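Fiducial marker

A fiducial marker is a patterned target placed in a space so that a camera or other optical sensor can work out its own position, or the position of the object carrying the marker, from a known reference. Most current types are flat squares printed in black and white. The term comes from surveying and optics, where a fiducial line or point is one taken as a fixed basis for measurement.

Structure

A typical square marker has two parts. The outer part is a solid black border, which gives the detector four straight edges and four corners. The inner part is a grid of black and white cells that encodes an identification number. A blank margin, called the quiet zone, separates the border from its surroundings. Printing a marker to the edge of dark stock removes this margin and is a common cause of missed detections.

The set of codes in use is called a dictionary. Codes are chosen so that any two differ in as many cells as possible, including when one of them is rotated by a quarter or half turn. A small dictionary allows wider separation between codes and therefore fewer false readings. A large one allows more objects to be labeled at once.

Detection

Detection software first converts the image to grayscale and applies a threshold. It then searches for closed outlines with four sides, corrects each for perspective, and samples the cells inside. If the result matches an entry in the dictionary, the corner positions are refined to a fraction of a pixel. With the lens calibration and the printed side length known, the distance and orientation of the marker can be computed.

Multi-face targets

A single flat marker is lost when it turns away from the camera. Mounting markers on the faces of a cube keeps at least one in view over a wider range of angles, and two or three visible faces can be solved together as one rigid body.

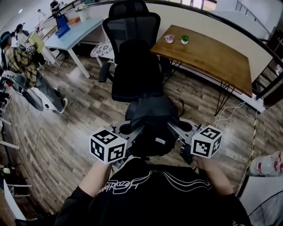

Marker cubes mounted on a pair of hand-held grippers.

The relative position of the faces must be measured after assembly, as errors in gluing or folding carry over directly into the computed pose.

Sources of error

A flat marker seen nearly head-on gives a poor estimate of tilt, and small or distant markers may appear to flip between two orientations. Glossy lamination produces highlights that hide cells. Paper mounted on card may warp with humidity. Motion blur softens the corners and is reduced by shorter exposure or stronger lighting.

Printed size should be checked with a caliper. A marker specified at 100 mm but scaled down by a printer driver will be reported as farther away than it is, in direct proportion to the scaling.

See also

Camera calibration
Photogrammetry
Pose estimation
Registration mark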